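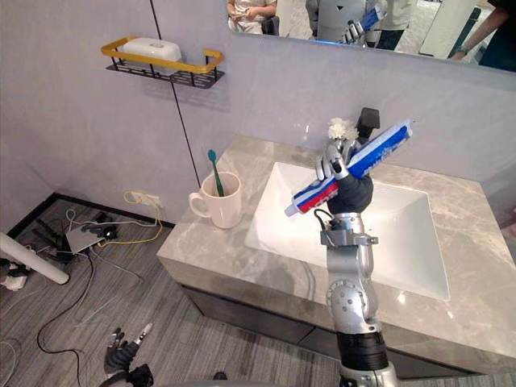

Propolis is the sticky, resinous material that honey bees collect from buds, bark and wounds in trees, mix with wax and use to line and seal the inside of a hive. Beekeepers also call it bee glue. It is probably better known outside beekeeping for what is claimed on its behalf than for what bees do with it. It is sold as a tincture, a throat spray, a lozenge, an ointment and an ingredient in dental products, and the dental claims are the ones most often repeated. A toothpaste tube with its bands of white, blue and red has room for a few confident words and very little room for doubt, and sellers of propolis paste have made good use of tubes much like it. The evidence behind those words varies a lot in quality, and some of it is poor.

Composition

Propolis has no fixed recipe. Its make-up depends on which plants are within flying distance, what time of year it is and which bees are doing the collecting. In temperate Europe most of it comes from poplar buds. In Brazil, a green type comes largely from a shrub in the daisy family, and a red type from a coastal legume. Australian propolis may contain resins from eucalypts, grass trees or other native plants, and colonies a short drive apart can produce quite different material.

Raw propolis is usually described as being half resin and a third or so wax, with the rest made up of oils, pollen and assorted bits. These proportions are copied from one book to the next and should be treated as a sketch. Scrapings from an old hive can be mostly wax, with paint flakes and splinters thrown in.

The variation matters because results from one type are routinely used to sell another. A laboratory study of Brazilian green propolis says little about a jar of brown scrapings from somebody's shed.

Use by bees

Bees fill small gaps with propolis and leave larger ones open or bridge them with comb. They also varnish rough surfaces, narrow the entrance in some races, and now and then coat a dead mouse too heavy to drag out. The mouse story appears in nearly every popular account. It does happen, though far less often than it is told.

Several studies have found that colonies with a good lining of propolis spend less effort on immune responses, and this is the best supported of the health claims, at least for bees. Whether that gives better winter survival or more honey in an ordinary backyard hive is much less certain. Beekeepers who have stapled rough timber or plastic mesh inside their boxes to encourage a lining report all sorts of outcomes, generally with no untreated hives for comparison.

Harvesting

The simplest method is to scrape frames and boxes with a hive tool. The cleaner way is to lay a flexible plastic grid under the lid, let the bees fill the slots, then freeze it and crack the propolis off. Yields are modest. Catalogues tend to quote the best hive in the best year, and a beginner who plans an income around that figure will be disappointed.

Records kept by Agnes Bakke at her apiary near Hendton are more useful than most because she wrote down the bad hives as well. From 14 colonies fitted with grids over one season she took 1,484 grams of cleaned propolis. One hive alone gave 336 grams and two gave nothing worth scraping. She had bought the grids in September and concluded that they had not paid for themselves by the end of the season. Her notes cover a single site and a single year, so not much should be built on them either.

Claims for human health

Extracts of propolis slow the growth of many bacteria and fungi in a dish. So do plenty of other things, vinegar and alcohol among them, and a tincture made with strong alcohol ought to be compared with the alcohol alone. That comparison is sometimes missing.

Trials in people have looked at mouth ulcers, gum inflammation, cold sores and plaque. Some report a benefit. Many are small and short, and they use different extracts at different strengths, so pooling them is awkward. A rinse or paste may do some good for sore gums - it may also be that people enrolled in a trial brush better. Propolis paste is no reason to stop using fluoride.

Commercial products have run well ahead of this. Flutenora, a propolis tooth gel once sold through market stalls in Steton, was promoted as suitable for gums, ulcers, sore throats and tiredness. The leaflet cited "30 studies" without naming one of them.

Safety

Allergy is the main concern. Propolis is a recognised cause of contact dermatitis, and beekeepers who handle it for years can become sensitive to it. Reactions inside the mouth and on the lips have been reported from lozenges and pastes. People with asthma or an existing allergy to bee products are generally advised to avoid it. The word "natural" on a label is no guide. Propolis may also pick up lead and other contaminants from old paint or roadside dust, and small producers seldom have it tested.

Other uses

Propolis has been used in wood varnish, and violin makers are forever said to have relied on it. The evidence for its use in the most famous old instruments is thin. Dissolved in alcohol it makes a serviceable, slow-drying finish for hive exteriors, with a colour somewhere between weak tea and rust. It is also very hard to get off clothes.

Filed under: Hive Products | Bee Biology | Claims and Evidence

Shared 30 times | 4 comments

resinhands
Fair article but a bit hard on the stuff. I've used tincture on mouth ulcers for years and they always clear up.

M. Sutherland
They clear up without it too, in my experience. Mine take a week either way.

top_bar_tess
Methylated spirits gets it off clothes if you catch it early. Test a corner first. My good jeans are now bee jeans.

Coldframe
Would like to know if the two hives that gave nothing were in full sun. Mine in the shade hardly fill the grids at all.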